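Hi Lutfa,

Time for the June update on the Kastholm robotics club, and I'm happy to say most of it is good news! The kids picked laundry folding for their spring project (their idea, I voted for stacking cups) and they've stuck with it. We have 12 students signed up, and they've recorded 607 practice folds so far. After tossing the bad ones we kept 542, which is plenty to train on for now.

T-shirts are the main event. The two arms have to agree on who grabs what, and sleeves are still where things go wrong. Mahfuz Khan has been wonderful with the younger ones, getting them to slow down and write up every miss in the log instead of just hitting restart.

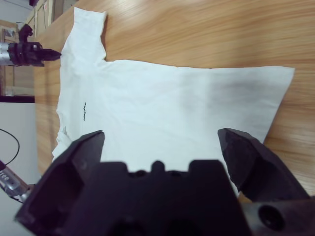
The other big job this month was the code. Our first version, Dasis, got so tangled that the students voted to start over, so now we're on Flornel, and it's a lot easier for new members to read. It cost us two weeks and I'd do it again.

On money, we've spent $111 of the supplies grant, mostly on cables and spare finger pads. I'd love to put the rest toward the entry fee for the Barua meet if that's okay with you? I need to send the form in before school lets out, so a quick yes or no by email would be great.

Thanks so much for backing us!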